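Home | Notebook | Pattern store | Dye log | Rota | Search

Mon 14 June

Shoulder pads, day two. Kathleen wants the December jacket to look "properly eighties, but wearable", which is a brief I have now had from three people in two years, and all of them sent the result back for looking too eighties.
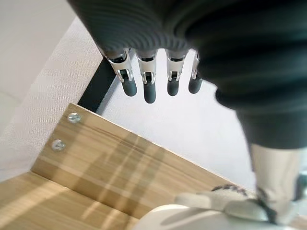
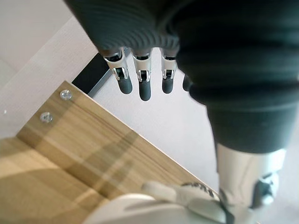
Four fingers and ribbed covering, both shots.

Started from the old Cronin block, size 14, because it is the only one with the extended shoulder already drafted. Someone has trimmed the back armhole by eye and initialled it G.H. Thank you, Gearóid. Redrew it from the front and lost most of the morning.

Toile 1: calico, full foam pad. Fadwa tried it on and could not put her phone to her ear. Very boardroom, very much not getting through the door of the boardroom.

Toile 2: same pad, shaved by half along the neck side, sleeve head lowered. Much better from the front. From the back there is a dent between pad and collar you could rest a teacup in. Steamed it, swore at it, steamed it again. Dent now slightly warmer.

Toile 3: swapped the foam for layered wadding, three layers, stepped, felled by hand. Soft at the edge and still square enough to please Kathleen, who came down at lunch, said "oh, that's a shoulder" and left again. I am treating this as approval and have written it on the pattern envelope in pen.

Cloth: the Draltholm check is down to 22 metres on the roll, and matching the check across that sleeve head eats it. Aisling suggests cutting the sleeves on the bias so we needn't match anything. This is cheating and I intend to do it. The plain navy from Tondstead is the fallback, though it shows every pin mark and most opinions.

Buttons: Godau have sent the gilt ones again. I asked for horn. The box says 1255 on the lid and so does my order, so either they have renumbered or I can't read my own catalogue. Malachy is ringing them. He has a nicer phone manner than I do, by general agreement.

To do:
- trace off toile 3 before somebody trims it by eye
- bias sleeve in the check, left side only first
- new needles for the end machine, it is chewing the lining
- ask Kathleen whether the belt is staying. Please let the belt not be staying.

Pads and wadding offcuts are in drawer 179, under the zips.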